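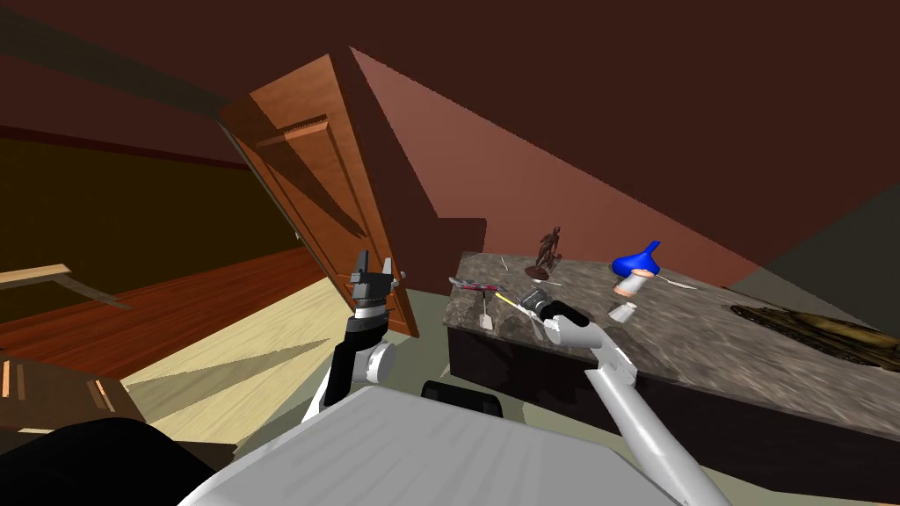 Sim view at the island counter, right gripper closed on the small black object, left arm raised and open.

Ticket 3974: Horizon tilted in teleop view, operator overcorrects on approach
Project: Jurkino
Component: head view / remote control
Opened by: Sixten Solheim
Status: Closed, with follow-up 3434 reopened

Problem
When recording demonstrations in the simulated kitchen, the operator's view comes up strongly tilted. The arms still follow the hand controllers, but moving a hand straight left sends the gripper off at a diagonal on screen. Picking things off the marble counter takes several tries. Started after the Druduvitz update on the recording machine.

Steps to reproduce
1. Load the kitchen layout with the island counter.
2. Connect both hand controllers and wait for the arms to sync.
3. Drive up to the counter and try to grasp any small object near the front edge.

Expected: level view, floor at the bottom.
Got: tilted view on every start. Same result with the counter objects reset.

Log

Sixten Solheim
Restarted the sim and the controller service. No change. Swapped the left and right controllers in case one was reporting a bad zero. No change, so swapped them back.

Sixten Solheim
Tried a different layout without the island. Also tilted. It isn't the room file.

Support
Can you check the head pose in the session settings? There should be a roll value. It ought to read 0 at start.

Sixten Solheim
It reads 22. I set it to 0 and saved, and it was 22 again after the next start.

Support
That value is being loaded from the operator profile. The update copies the last head pose into the profile when you quit. If the headset was lying on its side on the desk at that moment, the angle is kept. Delete the head pose line from the profile, then start with the headset on and level.

Sixten Solheim
Deleted the line. View is level now. Recorded a short run with the pencil and the small white cup, both arms, and the hand directions match what I see.

Support
Good. What about the demos recorded while it was tilted?

Sixten Solheim
About 100 of them. The joint data looks fine, the arms went where they were told. The pictures saved alongside are all at the wrong angle. I would rather not train on those mixed in with level ones. Moved them to a separate folder called Palumbo_tilt and left the joint files with them.

Support
Agreed. Keep them out of the main set for now. We can render them again from the saved states with roll at 0.

Resolution (April 14, 2022)
Head pose removed from the operator profile. Diso start-up check now warns if roll is more than a few degrees before recording begins. Re-rendering of the tilted demos is tracked in 3434.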